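Nolotach open day: a morning among other people's laundry

26 Jun 2019

I have been meaning to write this up since I got home, and if I leave it until July I know it won't happen. So, the Nolotach open day! Nolotach is the clothing reuse place out past the rail yard, the one with the long green fence, and once a year they let anybody in to walk through and see where the bags go after you drop them in the bin. I've been feeding those bins for years and had never given a thought to the other end.

I got there early, signed the sheet, got a paper sticker for my shirt (it fell off before I'd reached the first door) and went straight to the clothes, which is what I came for.

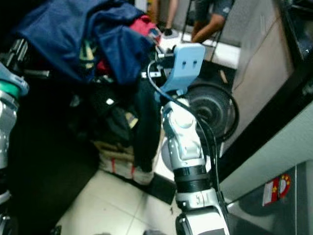 Dark clothes with a navy piece over them, at Nolotach.
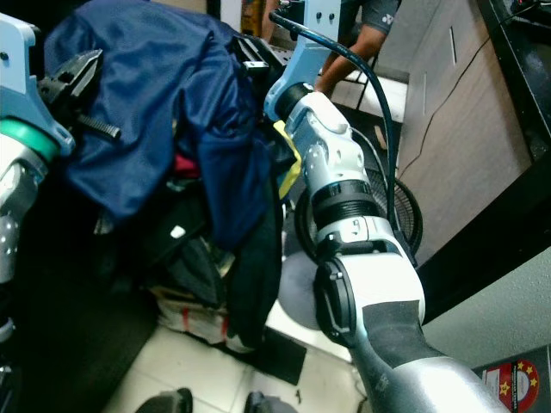 So how do you decide what gets worn again and what gets cut up for rags?
It comes down to the collar, the cuffs and the underarms. If those three are good the piece goes on to be washed and priced, and if any one of them is gone it goes to rags, however nice the rest of it looks.

I asked that one at the first table and then went home and looked at my own closet with new eyes, which was a mistake, as most of my work shirts would be rags by lunchtime.

The thing I liked best was how much goes by feel. The sorter who was showing us around would pick up a sweater, rub it between finger and thumb, and put it down on the wool side without looking at the label at all. Then she'd let us try. I was terrible at it! I called an acrylic scarf wool, and I called a very decent wool skirt polyester, and a kid next to me got every single one right. Apparently you listen as well as feel, because nylon has a little whisper to it when you rub it. I stood there rubbing a windbreaker next to my ear like it was a seashell.

Darks are the hardest, I was told. Black and navy and charcoal all run together when they're in a heap, and under the wrong lights you'd swear a navy top was black until you put it next to something that really is. They keep a plain black T-shirt pinned up on the wall just for holding things against. I've started doing the same at home with socks (works great, wish I'd thought of it 10 years ago).

From there you go through a set of swinging doors into the washing side. Hot, loud, and it smells wonderful. The big washers are made by Dratach, and there are 2 of them, each the size of a garden shed, with round doors you could climb through if you were that sort of person. A load takes 40 minutes. We were allowed to watch one being emptied, and everything comes out in one enormous twisted rope that has to be pulled apart by hand. Anyone who has washed a duvet cover with a pillowcase inside it will know the feeling. They don't use scent, by the way. I had assumed that lovely smell was some kind of softener and I was all set to ask for the name of it, but it's just clean cotton and steam.

Next was mending, a smaller room with good windows and a long row of Bellini sewing machines, the old heavy kind with the knee lever. This is where I lost most of my morning. They had a button wall. I mean an entire wall of little drawers, sorted by color and then by size and then by how many holes, and you could bring your own garment with a button missing and they'd find you the nearest match. I had come prepared with my gray cardigan, and the match is so close that I had to hunt for which one was new when I got home. They showed us how to sew it on with a matchstick under the thread so there's a bit of slack for the fabric to sit in. My grandmother did it that way, and I had completely forgotten.

They also had a zipper clinic going. A stuck zipper is very often just dry, and a rub with a candle end will loosen it. A zipper that splits open behind the slider usually needs the slider squeezed a little on each side with pliers, gently, one side and then the other, and you try it in between. I've thrown out jackets for that. Good jackets. I don't want to talk about it.

Lunch was in the yard, from a van called Gikik that does filled flatbreads. I had the bean one with pickled cabbage and it dripped all down my wrist. The line was long but it moved, and there was shade. Bring cash if you go, the card reader was down.

After lunch there was a short talk with slides, and I'll admit I drifted a little, but one figure stuck. Last month they sent out 3651 pieces to be worn again. That's from one building! The speaker also had a few requests for people who donate, and I'm passing them on as I wrote them down:

Empty the pockets. Tissues are the worst.
Tie shoes together by the laces.
Leave the buttons on things that are worn out, they'll cut them off and use them.
Put damp things in the dryer before they go in the bag. One damp towel can spoil everything packed in with it.
Don't bother ironing. (No danger of that here.)

The shop at the front was open until the end, and I came away with a linen tablecloth, a belt and a raincoat I did not need. The raincoat has a very slow zipper. I went over it with a candle last night and it's already running better.

Parking was on the grass and a bit muddy by the gate, so wear real shoes. The bus stops right across the road if you'd rather skip all that. The washing side has a ramp but the mending room is up a few steps, and I heard someone ask about it and be told they bring the button drawers down if you let them know at the front desk. Kids seemed to be having a fine time, especially with the fabric guessing.

I've put my name down for the beginners' darning evening. I have one pair of green wool socks with a hole in each heel, and they're coming with me.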